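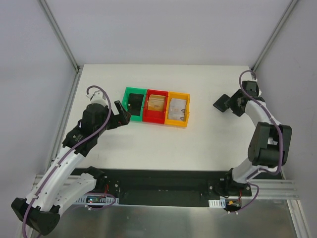 Stiria 22 L Compressor Fridge - long-term review

Posted 14th March

The Stiria 22 is a single-zone portable compressor fridge sold for cars, small vans and camper trailers. It sits at the bottom of the Stiria range and costs a good deal less than the larger dual-zone models. I bought mine at retail from a camping shop in Drurbridge and have run it since June, partly in the back of a wagon and partly on a bench in the garage. It replaced an older Zallow unit of similar capacity that had developed a slow gas leak.

Construction

The body is moulded plastic over foam, with a steel inner liner and a removable lid. The lid can be hinged from either long side, which suits a drawer or a tight boot. Changing sides means lifting the lid off and relocating two pins, and the pins are a firm fit. The lid seal is a push-in type and can be replaced without tools. Mine came with a slight kink at one corner that let in enough air to form a line of frost. Warming the seal with a hair dryer and closing the lid on it overnight fixed that.

The handles are recessed into the ends and double as tie-down points. They are strong enough for lifting a loaded fridge, but the recess is shallow and gloves make it awkward. The drain plug is in the floor of the liner at the compressor end. Unfortunately the floor does not slope toward it, so the last of the water has to be wiped out with a cloth.

Capacity

The nominal volume is measured to the underside of the lid and includes the step above the compressor. The step is only deep enough for butter, cheese or a tub of dip. The main well takes milk upright with the lid shut, but a tall wine bottle has to go in on an angle. There is one wire basket. It has no divider, and small items fall through the corners.

Cooling

From a garage at 25 degrees, with the fridge empty, the display reached the set point of 2 degrees in a little over half an hour. A separate probe in a glass of water lagged well behind that, as you would expect. The display reads the liner wall near the evaporator, so it responds quickly and flatters the result. Trust a probe in the food if you are carrying meat.

Once settled, the probe stayed close to the set point at the bottom of the well and ran warmer on the step. Greens placed against the evaporator wall froze at their edges. A folded tea towel between the produce and the wall prevents this. In freezer mode the unit holds a frozen load well but is slow to freeze anything from room temperature, particularly on a hot day with the eco setting on.

Power

The compressor has two speeds, selected as Eco and Max. I leave it on Eco except for the initial pull-down. The DC lead has a cigarette-style plug at the vehicle end, and this is the weakest part of the package. On corrugated gravel it worked loose repeatedly. I cut it off and fitted a locking connector with heavier cable, and the low-voltage cut-outs that had bothered me on the factory lead stopped.

Battery protection has three levels. The highest is meant for a starter battery and trips early if there is any voltage drop in the cable. With the new cable it behaves as the manual says. On a separate auxiliary battery I use the lowest level. The fridge restarts by itself when the voltage recovers and remembers its set point, which my old Zallow did not.

An AC adapter is supplied. It is a separate brick with a short lead and it gets noticeably warm in use, so keep it off the carpet and out of the fridge cover.

Noise

On Eco the compressor is a low hum, and I can sleep beside it. The fan is the louder component and has a faint tick at start-up. On Max the whole unit resonates against a hard floor. A rubber mat cured most of it.

Controls

The panel has four buttons and a blue display that is far too bright at night. It dims after some 30 seconds but never switches off. A strip of electrical tape is a reasonable fix. There is a phone app, which duplicates the panel and adds a temperature graph. It dropped its connection whenever I walked away from the vehicle and lost the graph each time. I have since deleted it.

Compared with the alternatives

The Rutherford equivalent has a metal case, a sloped floor and a better DC socket, and is heavier and dearer. For permanent mounting in a work vehicle I would pay the difference. The current Zallow is cheaper again, but still has the fixed lid that annoyed me on the earlier one.

Faults to date

The kinked seal, as above. One rubber foot came off and was glued back on. The handle trim has faded from black to grey on the window side. No loss of cooling performance that I can measure.

Good: lid hinges either way, quiet on Eco, steady temperature, sensible restart behaviour.

Bad: DC plug, flat floor, bright display, app.

Rating: 4 out of 5, or 3 if you intend to keep the factory lead.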